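## Kuzmenko handheld gripper pair, three months in

We bought one set for bathroom tasks: wiping a basin, working a faucet lever, picking small things off a rim. Isla Nisbet and I have logged 203 sessions with it.

The grips are comfortable for up to 12 minutes at a stretch. After that my wrists want a rest – Isla lasts longer. The black fingers are curved, so they get around a faucet lever well and do a poor job on anything flat, such as a washcloth lying on the rim.
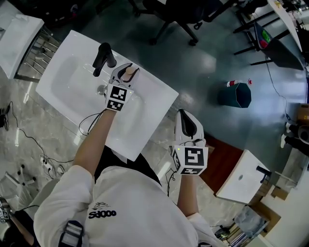

Cables are my main complaint. They're thin, they hang where you're working, and turning from one sink to the next means thinking about where they are. A clip at the wrist would fix most of it. Kuzmenko's support (Ewan Skinner answered both my emails) told me a clip is planned for September.

Tracking off the marker cubes has been steady. We lose it when a cube turns too far from the head camera, mostly when reaching low with the right hand. Glare from white ceramic hasn't hurt it much.

Setup took us an afternoon. The manual skips calibration almost entirely, and the online version is the one to read.

Price was 2,000 for the pair, spare fingers extra. I'd buy it again for sink work. For folding or anything with cloth, I'd look at the Konen set first.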